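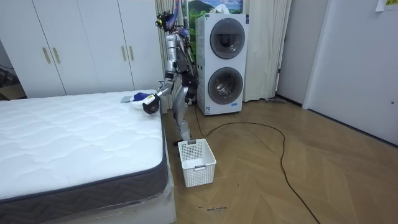 *Silberner Roboter am Fußende einer Matratze, Fischgrätboden*

# NVMe-SSD im Mini-PC bricht beim Schreiben ein: Hitze oder Cache?

Flostolard-Hilfe › Hardware › Massenspeicher

**Khrystyna Kovalchuk**

Hallo zusammen,

ich habe mir im October-Angebot (sorry, Oktober, meine Tastatur steht auf Englisch) bei Symonenko einen Furo Mini-PC geholt und bin total begeistert von dem Ding. Winzig, leise, zieht im Leerlauf fast nichts, und endlich liegt mein ganzes Videoarchiv an einer Stelle! Drin steckt eine Volilden-SSD mit 4 TB, M.2, PCIe, QLC-Speicher. Linux drauf, ext4, nichts Exotisches.

Jetzt mein Problem. Wenn ich einzelne Dateien kopiere, ist alles rasend schnell. Kopiere ich aber einen großen Ordner vom alten Rechner rüber, dann läuft es eine Weile wunderbar und fällt plötzlich steil ab. Danach dümpelt die Übertragung auf Festplattenniveau herum, manchmal sogar darunter. Das passiert auch, wenn ich lokal von der zweiten SSD im Gerät kopiere, am Netzwerk liegt es also nicht.

Was ich schon beobachtet habe:

- Direkt nach dem Einbruch wird es auch nach zwei, drei Minuten Pause kaum besser.
- Lasse ich den Rechner 30 Minuten in Ruhe, geht es wieder mit voller Geschwindigkeit los.
- Lesen ist immer schnell, auch direkt nach dem Einbruch.
- Das Gehäuse wird unten gut warm, aber anfassen kann man es noch.

Auf der SSD klebt nur so ein dünner Aufkleber, kein Kühlkörper. Im Gehäuse ist nicht viel Platz, aber einen flachen könnte ich unterbringen. Bevor ich jetzt anfange zu basteln: Ist das die Hitze, oder ist das dieser SLC-Cache, von dem man überall liest? Und wie finde ich das heraus, ohne mir ein Thermometer an die Platine zu kleben? Ich lerne bei so was wahnsinnig gern dazu, es darf also ruhig technisch werden.

Ach so, die SSD ist ziemlich voll. Ich kann später nachschauen, wie voll genau.

---

**kabelkiste**

Kühlkörper drauf und gut. Hatte ich auch, die Dinger werden kochend heiß. Bei QLC sowieso Finger weg, nimm beim nächsten Mal TLC.

---

**plattenspieler_ulm**

Oh, schönes Thema! Ich würde mit dem Kühlkörper noch warten, denn deine Beobachtungen zeigen ziemlich klar in eine andere Richtung. Kann beides sein, aber das lässt sich mit Bordmitteln super auseinanderhalten.

Zuerst die Theorie, ganz kurz. Eine QLC-Zelle speichert vier Bit, und das Schreiben dauert entsprechend lange, weil die Ladung sehr fein eingestellt werden muss. Damit du davon im Alltag nichts merkst, betreibt der Controller einen Teil der Zellen vorübergehend mit nur einem Bit pro Zelle. Das ist der Pseudo-SLC-Cache. Alles, was du schreibst, landet zunächst dort und wird später im Leerlauf in den QLC-Bereich umsortiert. Solange Platz im Cache ist, fliegt die SSD. Ist er voll, muss der Controller direkt in QLC schreiben oder nebenher umräumen (je nach Firmware auch beides), und du siehst die Geschwindigkeit, die der Speicher ohne Trick schafft.

Das Gemeine daran: Bei vielen Modellen ist dieser Cache dynamisch. Er wird aus dem freien Platz gebildet, und wo nur ein Bit statt vier liegt, braucht man eben das Vierfache an Zellen. Eine fast leere SSD hat dann einen riesigen Cache, eine fast volle einen winzigen. Deswegen hat mich dein letzter Satz so gefreut :-)

Thermische Drosselung sieht anders aus. Die SSD hat Temperaturgrenzen, ab denen der Controller bremst, und sobald sie wieder kühler ist, gibt er Gas. Die Kurve sieht dann oft wie ein Sägezahn aus, und nach wenigen Minuten Pause sollte sie sich deutlich erholt haben. Gelesen wird bei starker Drosselung meistens auch langsamer. Bei dir bleibt das Lesen schnell und eine kurze Pause hilft nicht. Für mich klingt das stark nach Cache.

Jetzt zum Nachprüfen. Du brauchst `nvme-cli` und `fio`, beides liegt in den Paketquellen der üblichen Distributionen. Öffne zwei Terminals. Im ersten lässt du die Temperatur mitlaufen:

```
sudo watch -n 2 nvme smart-log /dev/nvme0
```

Interessant sind die Zeilen mit `temperature` sowie die Zähler für `Warning Temperature Time` und `Critical Composite Temperature Time`. Manche SSDs melden zusätzlich `Thermal Management T1 Trans Count` und `T2 Trans Count`. Schreib dir alle vorher auf! Steigen diese Zähler während des Tests, hat die SSD Temperaturgrenzen überschritten oder gedrosselt. Bleiben sie gleich, spricht das gegen die Hitze. Ein Beweis ist es nicht, denn nicht jede Firmware pflegt die Werte ordentlich, schau also immer auch auf die Temperatur selbst.

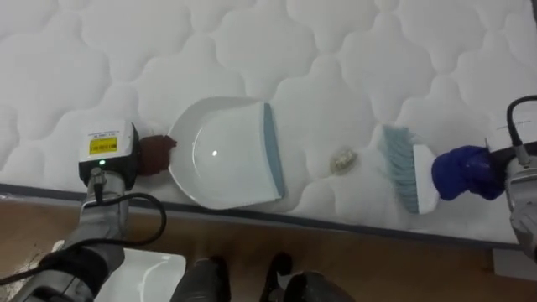
Im zweiten Terminal kommt dann die Last. Ich nehme dafür gern eine Datei mit 100 GB, vorausgesetzt, so viel ist bei dir noch frei:

```
fio --name=cachetest --filename=/daten/fiotest.bin \
 --rw=write --bs=1M --size=100G --ioengine=libaio \
 --iodepth=4 --direct=1 --write_bw_log=cachetest \
 --log_avg_msec=1000
```

Wichtig ist `--direct=1`, sonst misst du am Anfang nur deinen Arbeitsspeicher. Und bitte auf den Pfad achten: `--filename` muss auf eine neue Datei im Dateisystem zeigen, niemals auf `/dev/nvme0n1`, sonst ist dein Videoarchiv Geschichte. Den Pfad `/daten` ersetzt du durch deinen Einhängepunkt.

In der Logdatei steht danach für jede Sekunde der Durchsatz. Fällt er nach einer bestimmten Datenmenge auf ein Plateau und bleibt dort, ohne dass die Temperatur an der Grenze klebt, hast du das Ende des Caches gefunden. Richtig schön sieht man das, wenn man den Test wiederholt, nachdem man Platz geschaffen hat. Der Knick wandert dann nach hinten. Ich habe mir das beim ersten Mal ausgedruckt, so toll fand ich das!

Danach die Testdatei löschen und einmal trimmen:

```
rm /daten/fiotest.bin
sudo fstrim -v /daten
```

Das bringt mich zum wichtigsten Punkt. Prüf mal, ob bei dir überhaupt regelmäßig getrimmt wird:

```
systemctl status fstrim.timer
```

Steht da `inactive` oder `disabled`, weiß deine SSD womöglich gar nicht, welche Blöcke frei sind. Für das Dateisystem ist dann Platz, für den Controller ist alles belegt. Einschalten geht mit `sudo systemctl enable --now fstrim.timer`. Falls du verschlüsselst (LUKS), muss Discard dort extra erlaubt werden, sonst kommt der Befehl nicht unten an.

Und falls es am Ende doch die Temperatur ist, lohnt sich ein flacher Kühlkörper mit gutem Wärmeleitpad auf jeden Fall – nur eben erst nach dem Messen. Achte darauf, dass beim Schließen nichts auf die Platine drückt.

---

**Khrystyna Kovalchuk**

Wow, danke für die ausführliche Erklärung! Ich habe gleich alles durchprobiert. Die SSD hatte nur noch 9 Prozent frei, und der Timer war tatsächlich aus. Bei der Installation habe ich da wohl irgendwas abgewählt. Die Temperaturzähler haben sich beim Test keinen Millimeter bewegt, und die Kurve hat genau einen Knick und danach ein schnurgerades Plateau.

Nach dem ersten `fstrim` und dem Aufräumen (so viele doppelte Rohschnitte, peinlich) kommt der Knick viel später. Ich habe jetzt drei Kurven nebeneinander in einer Tabelle und zeige sie jedem, der nicht schnell genug wegläuft.

Eine Frage noch hinterher: Soll ich künftig dauerhaft einen Teil unpartitioniert lassen? Das liest man öfter. 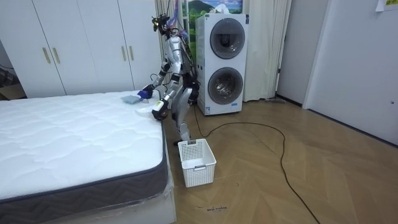
*Roboter mit beiden Armen über der Matratze, rechts ein Waschturm*

---

**mara_tux**

Zur Zusatzfrage, weil die noch offen ist: kannst du machen, musst du aber nicht. Freier Platz, der getrimmt ist, bringt dem Controller dasselbe wie ein unpartitionierter Bereich. Der Vorteil einer Lücke am Ende ist nur, dass du sie nicht aus Versehen vollschreibst. Wenn du so ein Typ bist wie ich und jede Platte bis zum Anschlag füllst, dann mach es. Bei ext4 kannst du alternativ den reservierten Bereich nutzen, den legt `mkfs` standardmäßig sowieso an, und mit `tune2fs -m` lässt er sich anpassen. Viele setzen ihn auf reinen Datenplatten auf null, das würde ich bei dir lassen. Normale Benutzer kommen da nicht dran, root schon.

Falls du doch partitionierst: Der Bereich muss einmal getrimmt worden sein, bevor er etwas nützt. Einfach die Partition zu verkleinern reicht nicht, die alten Daten liegen aus Sicht der SSD ja weiter dort. `blkdiskcard` auf den leeren Abschnitt, dann ist Ruhe. Da aber wirklich dreimal hinschauen, der Befehl fragt nicht nett nach, und ext4 verkleinern geht nur im ausgehängten Zustand. Backup vorher!

Und noch was aus der Praxis, weil du mit Videomaterial arbeitest: Wenn du Aufnahmen einspielst und gleich schneiden willst, dann nimm als Ziel die zweite SSD, falls die TLC hat, und schieb das Fertige abends auf die große. Archiv auf QLC ist völlig in Ordnung, da wird einmal geschrieben und dann nur noch gelesen. Ich mache das seit Jahren so und finde QLC für den Zweck großartig, das Gemecker von ganz oben teile ich gar nicht.

Für das nächtliche Verschieben tut es `rsync` mit `--bwlimit`, dann kommt der Controller mit dem Umräumen eher hinterher und der Einbruch fällt kleiner aus. Den passenden Wert liest du direkt aus deinem Plateau ab, ein bisschen darunter bleiben.

Edit: muss natürlich `blkdiscard` heißen, oben vertippt.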